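December, late afternoon, workshop notebook (Malou writing)

Started the day planning to finish the drawer labels and instead spent most of it arguing (nicely!) about kindergarten cut-off dates with Dilani. Her younger one turns five two days after the district's date, so she either waits a whole year or asks for the early entry screening. Rajitha says wait. Teresa says ask. I said I'd write down what we've all been through, as we keep having this conversation at lunch and then forgetting what anybody said.

So, mine first. I started school in 1992 and was the youngest in my class by a mile. Reading was fine. Shoes, coats, lunch boxes and sitting still were not fine, and I cried at the door until spring. By second grade you couldn't have picked me out from the rest. My mother still says she'd have held me back, and I still say I'd have been bored silly. We will never settle it.

Teresa held her son back and has no regrets, except that he's now the tallest kid in the room and gets treated like he ought to know better. She did say the extra preschool year cost them a fortune, and that part doesn't come up much when people tell you to "give him the gift of time."

Nuanchan went the other way with her twins. One sailed through, one repeated first grade at a different school, Flaltitz, where they mix the ages anyway and it hardly showed. Same birthday, same house, same breakfast! I don't know what you do with that, but I like that she told us.

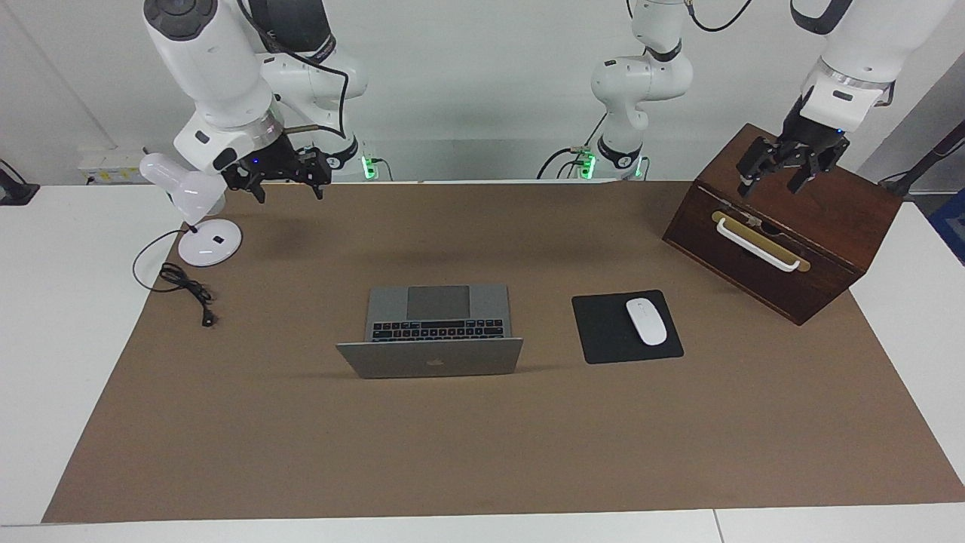
Bench with the desk lamp, both arms, status lights green.

Dilani called the school office over her break. What they told her, so it's on paper: the screening has 4 parts (letters and sounds, counting, a drawing task, and a bit of play with other kids while a teacher watches). Parents wait in the hall. The preschool teacher fills in a form too, and Dilani thinks that form matters more than anything on the day. Results come back in 6 weeks, and if it's a no you can't try again until the regular sign-up.

My two cents, for what it's worth: go do the screening. It doesn't commit her to anything, and she can still turn down the place. Rajitha thinks the kid will pick up on the fuss and worry. Fair point. Maybe just call it visiting the big school and get pancakes after.

To do: lend Dilani my copy of the Sikder book on starting school (Teresa has it, I think). Ask Nuanchan if Flaltitz takes kids mid-year. Drawer labels, still.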